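### 3.2 Materials and households

The study compared two bedding fabrics sold for home use: a brushed cotton from Vornach and a cotton blend with a small share of stretch fiber, sold under the name Lastex. Both were bought new from the same shop in Clelenora. We removed the care labels before handing the items out, so that people would not choose a wash setting based on what the maker advised.

Households were found through a notice in the Duman district newsletter. We asked for people who did their own laundry at home and who slept under a comforter for most of the year. Homes with a shared laundry room were left out, as we had no way to record the settings used there. Each home that joined kept both fabrics for 14 weeks, starting in May.

People were told to go on as they normally would. They could wash the items as often as they liked, with any detergent, and dry them on a line or in a machine. The one request was that they fill in a short card after each wash, giving the water temperature, the spin speed and the drying method. Cards were collected by Berkay Coşkun at the end of every second week. Missing entries were followed up by phone, and if the person could not remember, the field was left blank and the wash was dropped from the temperature analysis but kept in the wash count.

### 3.3 Measures

Pilling was graded by eye against a set of printed standards, on a scale from 1 (heavy) to 5 (none). Two graders worked separately and did not know which home an item came from. Where they differed by a full grade or more, Şükran Güler made a third reading and the middle value was used.

Shrinkage was measured between sewn marks placed along the length and width of each item before the study. Items were left flat for a night before measuring. Color change was read with a handheld meter at the same 13 points on each piece, and the mean was taken. We did not test tear strength, which would have meant cutting the samples and ending their use in the home.

Bedding is often left spread out in daylight between washes, and cloths or clothing may be laid across it (Figure 2). Light and rubbing can both change a fabric without any washing at all. For this reason the card also had a line for how the bed was kept during the day: made, left open, or covered with something else. Answers to this line were treated as a category and entered into the color model together with the side of the house the window faced.

**Figure 2.** Cream comforter on a bed, with a blue cloth draped on it.
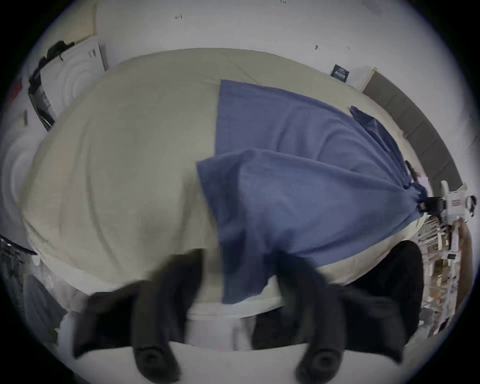 ### 3.4 Analysis

Wash count was the main predictor in all models. Fabric type and drying method were added as fixed effects, and household as a random effect. Pilling grades were treated as ordered categories. Shrinkage in length and in width was modeled separately, as the two fabrics are woven differently. Confidence intervals were taken from 1000 bootstrap samples drawn at the household level. Results for homes that left before the last card collection are reported in Section 4.3.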